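Tips for keeping a home clean when you live near the whales

I moved to Givden four years ago to help with the whale watching boats, and before that I lived in Malta, where the sea is also close but the salt behaves differently. People who rent rooms here for the season ask me always the same things, so I write them down in one page.

Salt on the windows. Do not wipe it dry. The salt is small crystals and it scratches the glass. First pour plain water from the top, let it run, then use a soft cloth with a little vinegar. In October, when the wind turns and the orcas pass near the point, I do this every second morning.

Binoculars. After a boat trip, blow the lenses before you touch them. Then one drop of clean water on a lens cloth, and move from the center to the outside. Never use your shirt. I ruined a good pair like this.

Smell of fish and seaweed in jackets. Turn the jacket inside out and hang it in the shade for a full day. If the smell stays, soak it in a tub of cool water with half a cup of baking soda, then rinse two times. Fabric softener makes a rain jacket drink water, so please leave it in the cupboard.

Whale bone and baleen. Some houses here have old pieces on the wall, from the time of the grandparents. Dust them with a dry paintbrush only. Baleen is like your fingernail, it cracks if the room is too dry, so keep it away from the heater. At the Lullinis guesthouse there is a piece that was measured at 183 centimeters, and it hangs in the hallway for this reason.

Log books. If you write down the animals you see, use a pencil. Ink runs when the page gets wet. My neighbor Fengying Song has almost 333 pages of sightings in pencil and I can read every one. When a page gets wet, put kitchen paper on both sides and a heavy book on top, and change the paper after one hour.

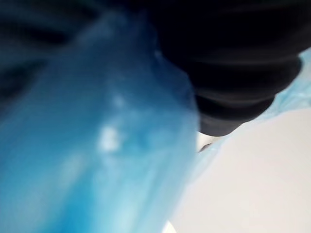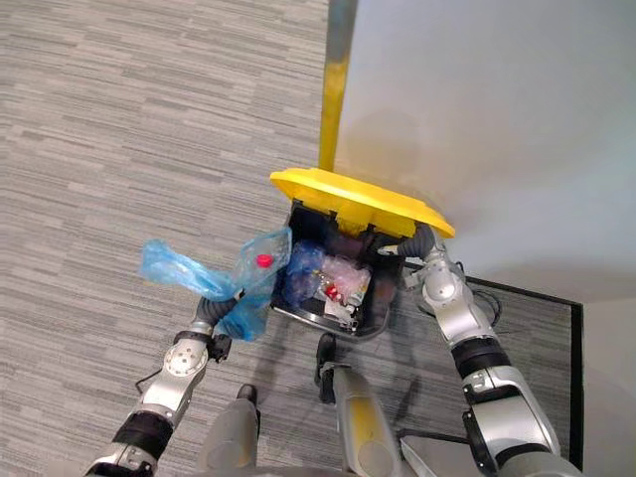

Boots. Take out the inner sole the same evening. Fill the boot with newspaper, change it before you sleep, and do not put the boot on the stove, the glue will open. For the white lines of salt on leather, mix one part vinegar with two parts water and dab it, do not rub.

Rope. A rope which was in the sea should be rinsed in a bucket before it comes in the shed. Mr. Namboodiri at the dock puts his rope in a pillowcase and washes it in the machine on cold. I tried it and the rope came out soft, but close the pillowcase with a good knot.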